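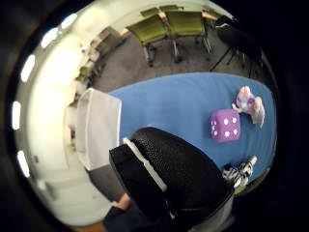
The purple die and two of the plushies, out on the blue table.

Toy Table FAQ

What is the toy table?
It's a long table with a blue cloth on it where I lay out soft toys and games before they go out on loan. I run it with Lena Kołodziej in the back room at Laskowska, and people are welcome to come and squeeze everything first!

How many toys do you have?
62 at the moment, not counting game pieces (I gave up on those in January). Borrow 2 at a time, please.

Can I ask for the unicorn?
You can, but there's a wait. She's the little pastel one with the gold horn, and the kids call her Ellen. She's number 1117 in the notebook, if you're emailing me.

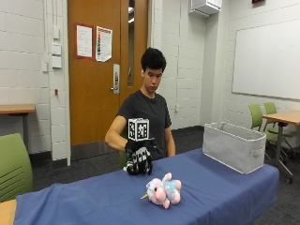 The zebra-striped one is 1135 and gets borrowed far less, poor thing, so if your kid is flexible I'd go for that one.

Does the big die come with a game?
Nope, just the die. Asger Kvaran wrote up a page of rules for a floor game called Tuletti, and I'll happily print you a copy. We mostly roll it to decide who picks first.

Where do I put things when I bring them back?
Straight on the cloth is fine. I like to look over the seams and the eyes before anything gets put away, and I can't do that if it's already at the bottom of a bin.

How do you wash them?
Cold, gentle, inside a pillowcase, then flat on a towel overnight. Please don't use the dryer at home, it makes the fur go crunchy. If something gets really sticky, just tell me, I won't be mad.

Do I need an account?
Yes, on Pimport, which is where the loan list lives. If it won't let you in, come find me at the table and I'll write you down on paper.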